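## 6. Open-Day Demonstration: Set-Up and Operation

Revision date: Aug 26, 2024
Section owner: Amra Georgiou, Demonstrations
Applies to: Uzor simulator with the Plonoda cell model loaded

This section covers the pick-and-place demonstration run at Gesberg during visitor sessions. It assumes the operator has completed Section 4 (Installation) and holds a station login. For the school program held in January, use the shortened script in Appendix C.

### 6.1 Before visitors arrive

1. Start the station computer and log in as `demo`. Do not use a personal account. Window layouts are stored per user, and a personal layout will put the joint panel on the visitor screen.
2. Open the simulator and load `openday_cubes`. Loading takes longer the first time after a restart.
3. Check the build number in the lower status line. It must read 3409 or higher. Earlier builds drop the gripper state when the run is paused.
4. Set **Speed override** to 94. The field accepts values up to 100, but at full override the approach move is hard to follow from the second row of seats.
5. Set **Step limit** to 2,000.
6. Select **Reset Scene** and wait for the READY indicator.
7. Run one full cycle with the visitor screen switched off. If the cycle ends with a fault, go to 6.5.

> **Note:** The random seed is fixed in the open-day file. Leave it fixed for the talk. Uchenna Adeleke keeps a second file, `openday_cubes_free`, for groups who ask to see varied starting positions.

### 6.2 Connecting the visitor screen

1. Connect the wall display to output 2 on the Prinside switch box.
2. In **View**, choose **Fixed Camera** and then **Send to Output 2**.
3. Turn off **Grid**, **Axes** and **Contact Points**. These remain available on the operator screen.
4. Confirm that the wall display shows the gripper and the target cube. If it shows the operator view, the outputs are swapped — change them at the switch box, not in the operating system.

**CAUTION:** Do not unplug the display cable during a run. The simulator may lose its graphics context and close without saving the log.

### 6.3 Running the demonstration

One operator and one presenter are required. The presenter gives the spoken cues and the operator does not talk over them.

1. Presenter: introduce the task. The standard text is on card 1 in the drawer under the station.
2. Operator: press **Run**. The arm leaves its home pose and moves toward the red cube.
3. Operator: press **Hold** when the gripper is above the cube and still open. The hold point is not automatic. Practice it at least twice before the session.
4. Presenter: explain the approach pose from card 2. Allow questions at this point. 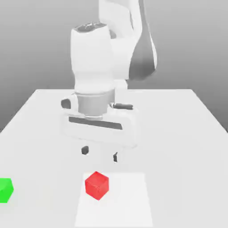
*Figure 6-1. Visitor view at the hold point: gripper open, red cube on the white area.*

5. Compare the wall display with Figure 6-1. Small differences in arm pose are acceptable. The fingers must be clear of the cube. If they are touching it, press **Reset Scene** and begin again from step 2.
6. Operator: press **Resume** on the presenter's cue. The grasp, lift and release follow without further input.
7. When the log window shows CYCLE END, press **Stop**, then **Save Log**.

> **Note:** The green cube is a separate object and is not a target in this file. Visitors often ask about it. To pick it instead, change **Target** to `cube_green` before pressing **Run** — changing it during a hold has no effect until the next reset.

### 6.4 Visitor use of the controls

Visitors may press **Run**, **Hold** and **Resume** under supervision. They may not open the **Model** or **Network** menus.

- Lock the menus with Ctrl+Shift+L before handing over the keyboard.
- Reset between visitors, including after a cycle that ended normally.
- Limit each turn to a single cycle when people are waiting.

### 6.5 Faults

| Message | Action |
|---|---|
| STEP LIMIT REACHED | Check that the limit is 2,000. Reset and rerun. |
| TARGET NOT FOUND | Reload the open-day file. Do not type the target name by hand. |
| GRASP LOST | Reset. If repeated, return the friction setting to its default. |
| OUTPUT 2 BUSY | Close other viewer windows, then repeat 6.2 step 2. |

Report any fault not listed to Ayodele Etim, with the saved log attached. Include the build number.

### 6.6 Closing down

1. Unlock the menus and press **Reset Scene**.
2. Copy the session logs to the shared folder.
3. Close the simulator before switching off the wall display.
4. Return the cue cards to the drawer and sign the session sheet. Babatunde Ekpo collects completed sheets.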